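Week 2 handout: Teaching by demonstration
Robot Skills, Prambridge lab section, 8/29/19

Reading before lab: the Bellamy notes, first half. Skip the sales sheet from Vekmont.

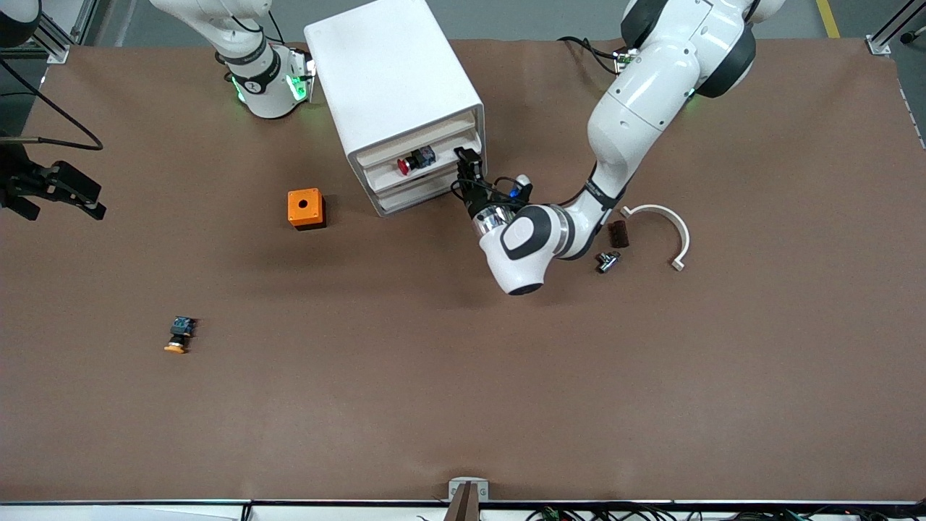
1. What a demo records
Joint angles, gripper opening, camera views. It does not record why the operator went for one end of a drawer, or what they would have done if it stuck. People talk as if intent comes along for free. I have yet to see it in a log file.

2. By hand or by remote
Guiding the arm by hand lets you feel contact, but your own hands end up in the camera views. Remote control keeps them out and takes away most of the feel. Small drawers and push-button parts are where this hurts — watch how often you over-squeeze.

3. About the numbers
The Golau set has 3,000 demos. After we threw out stalls and double takes, 1,910 were left, and 259 of those were one operator repeating one easy start position. Ask what was thrown out before you believe a success rate. "It learned the task" may mean it learned where the cabinet usually stands.

For lab
Record two demos of the same drawer task, moving the cabinet between them. Write down what you did differently. If your answer is "nothing," replay both logs and look again.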